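Brollden opens a shared mug shelf and tray service for office kitchens, starting in Tretitz

Mixed cups, one tray and one simple row at the wall: the new service begins in June 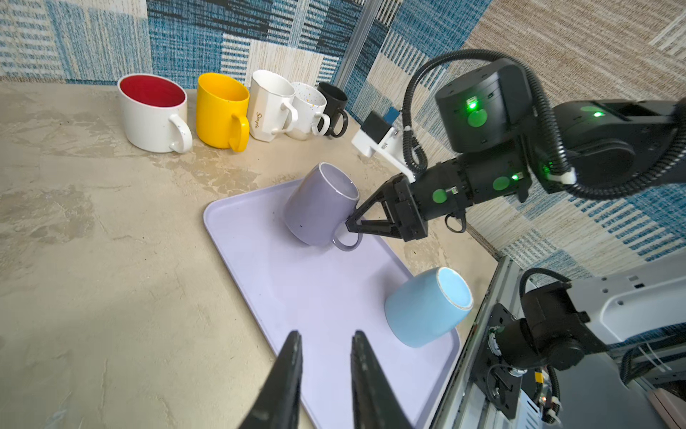 Ines Rugemalira
Press and Customer Information, Brollden

TRETITZ – Brollden, the supplier of kitchen goods for shared workplaces, will start in June a new service for offices, workshops and community houses that wish to keep real mugs in daily use. The service has the name Plundberg Row, after the street where our first storage room was opened. It brings together a stock of mixed mugs, a tray with a raised rim for carrying and collecting, and a short plan for how the mugs are placed on the table or counter.

The service was tested during the winter in 50 shared kitchens in Tretitz and in the villages near to it. In this period the kitchens used together 3,708 mugs, most of them already owned by the customers and only some of them delivered new. Brollden now opens the service to all customers in the region, with 400 places available in the first season.

Why mugs of different kinds

Many suppliers offer one white mug in a large number. Our customers told us during the test that they prefer a mixed stock. A person who takes the yellow mug in the morning knows at noon which one is hers, and the cup is used again instead of a new one being taken from the cupboard. In kitchens with identical mugs we received many complaints about half-full cups without an owner. In kitchens with mixed mugs there were fewer.

For this reason the row in the picture is a typical one for us. It has a white mug with a bright red interior, a glossy yellow one, a white faceted mug with the word "Simple" in gold script, a white one with tiny dots in several colors, and a matte black one. On the tray there are a purple mug and a pale blue one. They do not match and they are not supposed to match. A customer can keep what she already has in the cupboard, and Brollden adds only the number which is missing.

The mugs of the service are chosen from remaining stock of several makers and from returned sets where one or two cups are lost. Mugs with a chip at the rim are not accepted. Small marks on the outside are accepted when the inside is clean and smooth.

The tray

Each kitchen receives one tray for every table. The tray has rounded corners and a raised rim, so a mug which lies on its side does not roll away to the floor. In the test many people used the tray first only for carrying, and after some weeks also as the place where mugs are left when the coffee is finished. We have now written this second use into the plan. Mugs that stand on the tray wait for the dishwasher, and mugs that stand in the row can be taken.

This small rule was the most useful result from the winter. Before, it was often not clear if a cup on the table was clean. Some kitchens had made signs with much text, and the signs were not read. With the tray a sign is not necessary, although customers can order one.

The tray is offered in lavender gray, sand and dark green. Other colors will follow later in the year if there is enough demand. Customers who would like to use their own tray can do so, but it should have a rim on all sides.

The row at the wall

The plan recommends that clean mugs stand at the back of the table, close to the wall, with the larger ones at one end. The front part stays free for the tray and for pouring. In narrow kitchens the mugs may stand a little behind each other. Stacking is not part of the plan. Mugs of different shapes do not sit well inside each other, and most of the broken handles which were reported to us in the winter came from stacks.

We were asked often if the handles must point all in the same direction. There is no rule for this. Some kitchens like to do it and others do not have the time – both is fine.

For tables with a rough or stone-like surface Brollden can deliver thin felt pads for under the tray. They are not included in the basic price.

What is included

The basic service contains the following:

- one visit to the kitchen, in which the existing mugs are sorted together with the customer
- additional mugs up to the agreed number
- one tray per table
- a printed plan of one page for the kitchen
- replacement of broken mugs, 3 times in a year

Mugs that the customer does not want to keep are taken back at the first visit. They are washed, checked and put into the stock for other kitchens, or given to the reuse shop in Tretitz. The customer receives a list of what was taken.

The exchange of broken mugs works by post or by pickup at the storage room. It is not possible to request an exact color for the replacement, but the customer may say which colors are already in the row, and we try to send a different one.

Experience from the first kitchens

The kitchens in the test were of very different size. The smallest was a sewing workshop with one table and a kettle, and the largest was a training center with kitchens on every floor. In the training center the mugs moved between the floors during the first weeks and the rows became uneven. The center solved this by carrying one full tray down every afternoon at 4 p.m., and this was later copied by two other customers.

Not everything went well. The first trays were too wide for some of the older dishwashing corners, and a part of them had to be changed for a shorter model. Also the printed plan was too long. It had six pages in the beginning and has now one.

How to register

Kitchens can register from the beginning of June at the Brollden storage room in Tretitz or with the form in the customer area. We ask for the number of persons who use the kitchen, the number of tables and a short note about the mugs which are already there. An exact count is not needed. The first visits will take place in the same month, in the order in which the forms arrive.

Customers who took part in the test keep their conditions until the end of the year and do not need to register again.

About Brollden

Brollden supplies shared kitchens with mugs, trays, dish racks and textiles. The company works from Tretitz and keeps its stock in two storage rooms. It sells new goods as well as used ones which were checked and cleaned.

Press contact: Brollden, Press and Customer Information, Tretitz. Pictures for print are available on request.

Recent items

Opening hours of the storage room in summer
Dish racks: the shorter model is again in stock
Plundberg Row – price list for small kitchens
Taking back of used tablecloths and towels
Questions from the winter test, collected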